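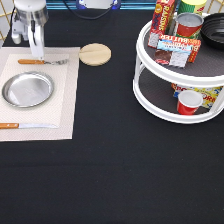 Photo: Lurura / Zamgate Home & Table

Caring for wooden-handled flatware - can I bring the handles back?
Asked in Kitchen & Table, December 5, 2018
941 views

Hi everyone! I finally scored a set of wooden-handled forks, knives and spoons at the flea market in Ultbridge and I am so in love with them. They're the kind with a metal head and a warm, orangey wooden handle, and they make even scrambled eggs look like a special occasion. I've wanted a set like this since I was a kid, when my aunt kept hers in a felt-lined box and only let us use them at Thanksgiving.

My trouble is the handles. The seller told me the set had been in a garage, and the wood feels dry and a little fuzzy, especially on the spoons. Two of the knives have gone kind of gray near the end. One fork wiggles a tiny bit where the metal goes into the handle. I washed everything by hand with dish soap when I got home and the fuzziness got worse after they dried.

So, what do I put on them? I've got olive oil, I've got a bottle of mineral oil from when I was good about my cutting board, and my neighbor swears by furniture polish (that can't be right for something that goes near your mouth, can it?). Also, is the wiggly fork a lost cause? I would really like to use these every day and not just look at them!

3 answers, sorted by votes

Answer 1 - 195 people found this helpful

Oh, what a great find! I have been restoring old flatware for years and wooden handles are my favorite thing to work on. They respond so fast, you'll be thrilled.

First, skip the furniture polish, you're right about that one. Skip the olive oil too. It goes rancid in the wood after a while and you get a stale smell every time you pick up a spoon. The mineral oil you already have is perfect as long as the label says food grade.

The fuzziness is just the grain standing up after it got wet. Let the set dry for a full day somewhere airy, out of the sun, then rub the handles lightly with very fine sandpaper or a fine sanding pad. Go with the grain. I use 400 grit and then something finer if I'm feeling patient. You don't need to press at all. Wipe off the dust with a barely damp cloth and let them dry again.

Now the fun part! Put a little oil on a soft rag and rub it into each handle until it looks wet all over. The color comes up right in front of you and it's so satisfying. Leave them on a paper bag overnight, wipe off whatever hasn't soaked in, and do it again. Really thirsty wood might want three or four rounds. When it stops drinking, you can finish with a board cream (the mineral oil and beeswax kind) and buff it with an old T-shirt.

For the gray ends, sand a bit more there before you oil. If the gray goes deep it may not all come out, and I'd stop before you change the shape of the handle. Mine still have some gray on them and I like it.

After that:
Never the dishwasher. Never, never.
Don't let them soak in the sink, even for ten minutes.
Wash, rinse, towel dry right away, then lay them flat on a dry towel. Standing them up in a wet drainer with the handles down is how the ends go gray in the first place.
Oil again when they start to look pale. I do mine in November before the holidays and then whenever I notice.

The metal part is easy. Warm soapy water and a soft cloth, and a paste of baking soda and water if there are spots. Try to keep the paste off the wood.

Comment from the asker: Thank you!! I did the first spoon tonight and I actually gasped. It's a completely different color. Doing the rest this weekend.

Answer 2 - 31 people found this helpful

The answer above covers the wood, so I'll just talk about the wiggly fork. Look at how it's put together. If you see pins or rivets going through the handle, leave it alone or take it to somebody who does knives, the pins can sometimes be tightened. If there aren't any, the metal is probably a spike glued into a hole, and the old glue has let go. That's very fixable!

Hold the handle and pull gently on the head. If it slides out, scrape the old glue off the spike, clean out the hole with a toothpick, and let it all dry. Then use a two-part epoxy, and check that the package says it's OK for things that touch food once it's cured. Put a little down the hole, push the spike back in, wipe off what squeezes out, and wrap masking tape around the joint to hold it straight. Give it a whole day. Do this BEFORE you oil that fork, glue hates oil.

If it doesn't slide out, don't force it. You can split the handle that way. I did, on a butter knife from my grandmother's set, and I'm still sore about it.

Answer 3 - 2 people found this helpful

i put mine in the dishwasher and theyre fine. top rack. had them since summer

Reply: Give it a year!

Related questions
How do I get tarnish off a metal serving plate?
Is beeswax OK on a salad bowl?
Woven placemats that curl at the corners, help!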